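3.2 Sorting socks on a shared table

In the Tarthorpe households, clean laundry was often sorted on a table that also had other uses. We wanted to know how much of the table people clear before they start. Our notes cover 18 sorting sessions, all made in January by the first author and Elaheh Azimi. 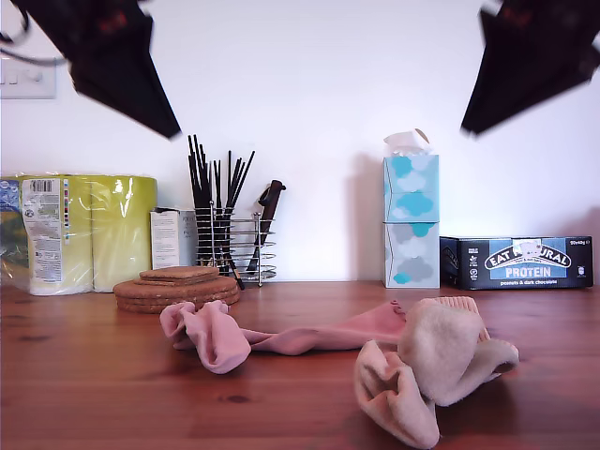

Shared tables keep their other jobs while the laundry is sorted. Most participants did not put things away but moved them back until they met the wall. In one home the row at the wall held a pack of paper rolls, a wire utensil holder with thin black sticks in it, and a stack of cork coasters. We call such a row the "back line", after Bauerfeind's earlier notes on kitchen work.

The front part of the table is then free for the socks. We coded each sock as flat, folded or crumpled at the moment when the person began to look for its partner.
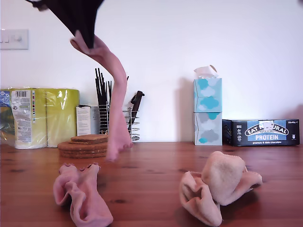 Does a crumpled sock take longer to match than a flat one? It takes longer when the colors are close, and we found little difference when they are far apart. The participants in the Hedent group told us that they look first at the color and only later at the cuff. Three of them also compared the length.

Distance between the socks was coded separately, because people leave gaps for different purposes.

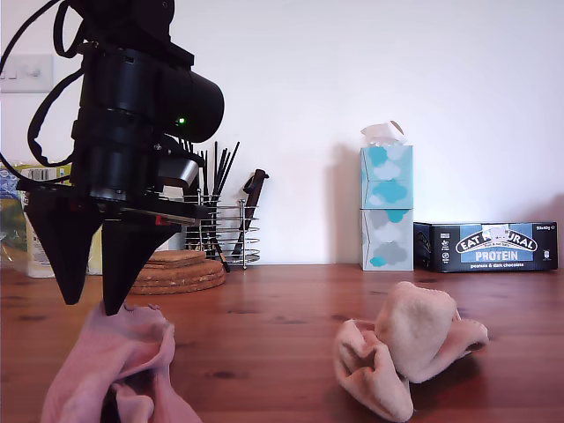

Figure 4. Pink sock and paler sock lying apart on the table, with the back line behind.

In total we coded 1,158 socks. For 11 of them no partner was found, and these were kept in the analysis as single items. Some participants put single socks in a separate place, and others returned them to the basket

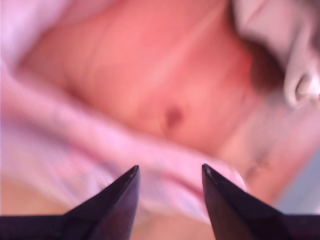 so that they could be tried again with the next wash. Both habits were stable in a household over the whole period. We discuss in Section 4 whether the second habit makes the sorting slower.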